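Muvness Opens Its Chore Trials to the Public and Publishes the First Scorebook

Robot arms can clear a bin, sort a drawer and put away dry groceries. Folding a fitted sheet is another story.

Muvness, the independent test workshop that studies how machines cope with everyday chores, today released the first edition of its Chore Scorebook, a free public record of what robot arms managed, half managed and plainly could not do over a winter of trials. The workshop will also open its doors to visitors beginning in April, with morning sessions starting at 10 a.m. and a late session for people who work days.

The Scorebook covers 247 separate chores, from the household (matching socks, wiping a counter, emptying a dish rack) to the shop floor (sorting offcuts, loading a parts tray, tidying a bench at the end of a shift). Each chore was attempted again and again until the team felt it had a fair picture, for a total of roughly 4,000 attempts. Every attempt is listed, including the ones that ended with flour on the floor.

"People ask us all the time whether the machines are ready, and we love that question, but it's really hundreds of questions," said Callum Holroyd, director of Muvness. "Ready for what? Ready in whose kitchen? A machine that does a beautiful job of picking up blocks may be completely lost in front of a wet dishcloth. We wanted to write all of it down in one place, in words my parents could read, and let people see how far along this is. And it is further along than I would have guessed two years ago! It's also further away from my laundry basket than I'd like."

What went well

The strongest results came from chores where the objects are stiff, don't change shape and can sit in any order when the job is finished. Picking solid items out of an open container and moving them to another one was the most dependable chore in the book. Putting canned goods on a shelf came close behind, as did returning hand tools to a rack with wide slots.

On the shop floor side, sorting short lengths of material by color and size went so smoothly that the team made it harder three times. First the pieces were tipped in at random. Then the lighting was changed partway through the run. Finally, someone walked by at intervals and nudged the bin a little with a hip, the way people do in real shops. The arms kept going through all but the last of these, and even there they recovered more often than they failed.

Counter wiping was the happy surprise of the household chapters. With a sponge held in a fixed grip and a counter that had already been cleared, the machines wiped evenly and reached the back corners that people skip. Clearing the counter first is scored as a separate chore, and a much lower one.

What did not

Anything that droops, stretches or bunches up is still hard. The towel folding results run from neat to baffling. T-shirts were worse, and the fitted sheet was attempted 11 times before the team agreed to leave it for the second edition. Plastic bags remain a problem everywhere they appear, including as the lining of a trash can, as the wrapping on bread and as something that blew across the table when the heating came on.

The second weak spot is the crowded container. A single fork on a tray is easy. Twenty forks, lying across each other in a drawer with a whisk on top, is a puzzle that has to be solved one piece at a time, and the fork that looks easiest to grab is often holding down three others. The same thing happens with bolts, clothespins, crayons and toy bricks. When pieces lie against a wall of the container, fingers of any kind have trouble getting in beside them, and the sloped sides of many ordinary tubs make the approach more awkward still.

Speed is the third. The Scorebook gives times for every chore with a person's time printed alongside. In most household chapters the person wins easily. For long, dull jobs the gap shrinks, and for a few of the shop floor chores that run past an hour, the machine's total is the better of the two. It doesn't stop for coffee, and it doesn't get bored and start stacking things in funny ways.

"I came in as the skeptic, and I'm leaving this edition as a cheerful skeptic," said Ragnvald Boström, who led the trials and wrote most of the chore descriptions. "I spent 20 years in machine shops. What I wanted to know was very simple. Could I give this thing the job that I used to give the newest kid, which is go and sort out that bin, and could I turn my back on it? For a bin of one kind of thing, yes, I think I could now. For the bin that every shop has, with the tape measure and the sandwich wrapper and the one good drill bit in it, I would still send the kid."

How the trials are run

Muvness does not build or sell robots. It works with arms of several makes and sizes, most of them industrial models, and the software teams who want to take part bring their own programs and get the same chores on the same terms. Teams are told the kind of chore in advance. They are not told which objects will be used.

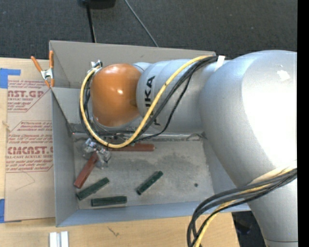
A chore is counted as done when a person would not feel the need to go back and do it over. That standard caused more arguments than anything else in the project. Two judges score each attempt separately, and if they disagree, the attempt is marked as disputed and both opinions are printed. Some of the most enjoyable reading in the book is in these disputes, among them a full page on whether a mug placed upside down on a shelf has been put away. (The judges came from different households and will not be moved.)

Three outside groups helped shape the first edition. Pirari, a shared workshop for furniture makers and repairers, supplied the list of shop floor chores and argued hard for the boring ones. Trịnh, a family-run laundry and alterations business, lent its folding tables and taught the judges what a properly folded shirt looks like, a lesson that several of them admitted they needed. Baka, a neighborhood cooking school, contributed the kitchen chapters and insisted that drying a colander be included. No one has scored well on the colander.

More than 600 suggestions for chores came in while the list was being drawn up, and the team read every one. Many of the ones that didn't fit in this edition will be in the next. Cat litter was the most requested by a wide margin, and it is on the list.

Visiting in April

The open sessions let visitors watch trials as they happen from behind a marked line, talk with the judges and try scoring a run on paper with the same sheet the judges use. There is also a table where visitors can do the chores by hand against the clock. The staff have been practicing on the cutlery drawer for weeks and would like some competition.

Visitors are welcome to bring one small, clean, unbreakable object from home and drop it in the box by the door. Each session ends with a run made up entirely of objects from the box. These runs are not counted in the Scorebook, but they are everyone's favorite part of the day, and Holroyd says they have taught the teams a great deal about potato mashers.

Admission is free. School groups should write ahead so that a judge can be set aside for them. The trial floor is on one level, with seating along the marked line. Ear protection is available at the desk for anyone who finds the compressors loud, and the late session is run with the compressors off.

About the second edition

Work on the second Scorebook has already begun. It will add chores that take place in more than one spot, such as carrying laundry from a dryer to a bed, and chores where a person and a machine share the work. Boström is especially keen on the shared ones. In early tryouts, a person shaking out towels and handing them to an arm finished a pile with far less fuss than the arm working alone, and the people who took part said they would happily do it that way at home.

The fitted sheet will be back too. Two teams have asked to go first.

About Muvness

Muvness is an independent test workshop that tries out machines on ordinary chores and publishes what it finds in everyday language. The Chore Scorebook is free to read, copy and pass along. Teams interested in the second edition, teachers planning a visit, and anyone with a chore to suggest can write to the Muvness front desk. Press visits can be arranged for any morning session in April, and both Callum Holroyd and Ragnvald Boström are available for interviews.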